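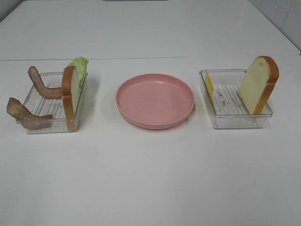
Play bacon, bread and lettuce in the tray, pink plate still empty

Posted March 28, 2018 by Afroza Navaratnam
14 shares | 2 comments

Notes for my talk at the Stemudstead family learning evening. I talk fast, so the breaks are marked. If you were there, some of this came out in a different order!

Hi everybody, I'm Afroza, I run the pretend kitchen corner at Grisungate and I have very strong feelings about plastic food. Tonight is all about the sandwich. I could do a whole evening on soup (ask me later) but sandwiches are where I'd start any child who's new to the corner.

Look at the plate first. It's pink, it's round, it has a low little rim and there's nothing on it. I love an empty plate. You put one down in the middle of the table and a four-year-old walks up and wants to fill it. I used to lay out a finished sandwich as a sort of model, and the kids would admire it and wander off to the blocks. Now I leave the food to one side and keep my hands in my lap, and that's hard for me.

(pause, let them laugh or not)

Then the tray. Clear plastic, low walls, ridges along the bottom. I like a see-through tray for ingredients. Kids who don't have the word for lettuce yet can point right through the side at it. We had solid tubs until February and I spent half my morning lifting things out and asking "this one? this one?"

Bacon! Everyone always wants to talk about the bacon. Look at that top strip curling up in the air, and the other one hanging out over the front. It will not lie flat in a tray, and I've stopped fighting it. Wavy food gives you so much to talk about - curly, floppy, over, under, hanging out, tucked in. Same with the lettuce and its frilly edge. The bread is easier to talk about than you'd think, too. Stand a slice up on its edge and ask where the crust is, then where the soft part is.

CLICK - order cards

So we have little order cards at the counter. One child is the customer, one is the cook. Start with 2 ingredients and stay there longer than you want to. "Bread and bacon, please." When that's boring, add lettuce. When that's boring, let the customer change their mind halfway through, which they find hilarious.

Story here: the customer who sent back his sandwich because it was "too loud." Cook took it away, turned the bread over, brought it back. Accepted. Don't explain it, just tell it.

CLICK - money slide

People ask what it costs. You can get by on very little. Our whole food box has 97 pieces in it and I'd happily lose half. I went through the Drirnon catalog with a pencil and kept crossing things out. Buy bread, buy something green, buy something silly. More than 200 families have come through the corner and I have yet to meet a child who asked for the plastic artichoke.

CLICK - cleanup

Cleanup is part of the game - the cook closes the kitchen. Food goes back in the tray, plate goes back to the middle for the next person. Warm soapy water at the end of the day, lay it all out on a towel.

Questions. If it's quiet, ask who had a Hubáček tea set growing up and what happened to the lids.

Get the Grisungate newsletter! Enter your email to sign up.
This site uses cookies. By continuing to browse you accept our cookie policy.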